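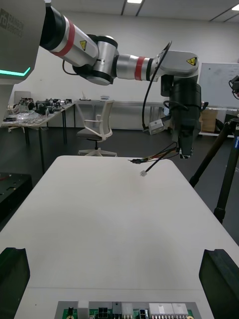 A machine that still drops one plug in ten is not ready to be left alone on a shift, one plant supervisor told Flerkovon during the trial, and he would sooner hear that from the supplier than find it out himself. The company's new report on robots and everyday chores, released today, largely agrees with him.

(USTDALE, Feb 13, 2019) – Flerkovon, a maker of control software for small factories, has published the results of a trial that set robot arms to work on jobs people normally do without much thought. The list covered 29 chores taken from shop floors and homes, including plugging cables into circuit boards, sorting screws, wiping down a counter, folding hand towels and loading a dish rack. The work was done at the company's lab in Ustdale and ran for two years, ending last July.

The report, titled "Fahmy: Chores and Machines," finds that robots are getting better at single steps but still have trouble with whole jobs. An arm can pick up a hard part from a known spot all day long. The same arm slows down or fails when the part is soft, tangled, or turned the wrong way.

Wiring was the hardest shop-floor task in the trial. Cables bend differently each time they are picked up, and a small plastic plug has to be facing the right way before it will go into its socket. People feel for the click. The machines had to depend on cameras and on force readings at the wrist, and a plug that was slightly crooked often looked the same as one that was fully seated.

Each shop-floor chore was attempted 310 times under the same rules. A try was marked as a failure if a person had to step in for any reason, including to straighten a cable or move a board back into place. Flerkovon chose the strict rule after talking with plant managers, who said that a robot needing a helper does not free up the helper.

Household chores gave mixed results. Wiping a clear counter went well. Wiping a counter with things left on it did not, and towel folding took much longer than it would take a person. Loading the dish rack was dropped from the final scoring after the test dishes were changed partway through – the notes from those runs are printed in an appendix.

The company does not expect a general household robot to come out of this work soon. It does see near-term use for arms in narrow jobs, such as feeding boards to a test station or putting finished parts in trays, where the layout stays the same and an operator is already close by.

Drunent, a contract electronics assembler, supplied boards and cable sets for the trial and reviewed the wiring section before it was printed. Drunent plans to keep its connector work manual this year and will look at the question again once the second round of tests is finished.

That second round will cover connectors only and will use boards from more than one supplier. No date has been set for its release.

The full report is 49 pages long and is free to download from the Flerkovon website. Printed copies can be ordered by mail from the Ustdale office.

About Flerkovon
Flerkovon writes control and inspection software for small and mid-sized manufacturers. The company is based in Ustdale.

Media contact: Flerkovon Press Office, Ustdale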